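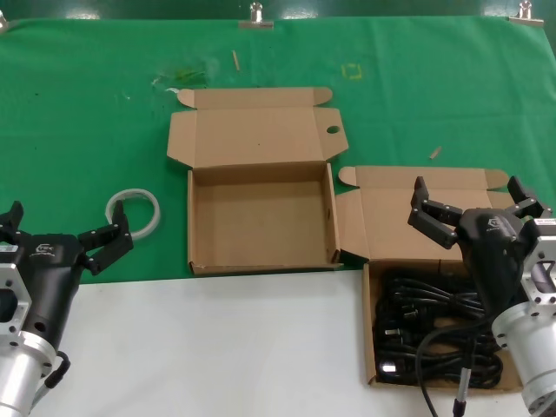 Patgate will open their home campaign against Stinton in July, and the club has confirmed that general sale begins this week. Supporters who hold a season ticket keep their usual seats and need take no action. The ground holds 3,000 for league matches, of which 700 places are reserved for visiting supporters. Scarves and printed programs for the opening fixture will again be sold from the stall at the north gate. Stock of this kind travels well in plain corrugated cardboard boxes, like the tan one standing open and empty at the center of the table, and members who have any to spare are asked to leave them at the ticket office.

Stinton finished last season two places above Patgate and have since lost their first-choice goalkeeper to Ferraro. Their manager, Settimio Sanna, has favored a back three in away matches and is expected to do so again. The previous meeting between the sides drew a crowd of 1,030 and ended in a 1-1 draw, with both goals coming from corners.
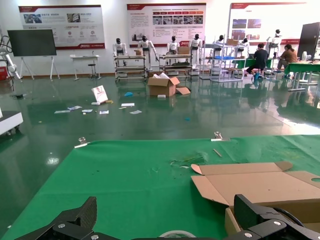 Binder clips along the far edge of the green cloth.

Visiting supporters should enter by the Hurel Road turnstiles. Parking is limited to 200 cars, and the lot will close once it is full. Gates open 90 minutes before kickoff. Team news will be added to this page on the morning of the match.

Posted 29 May 2024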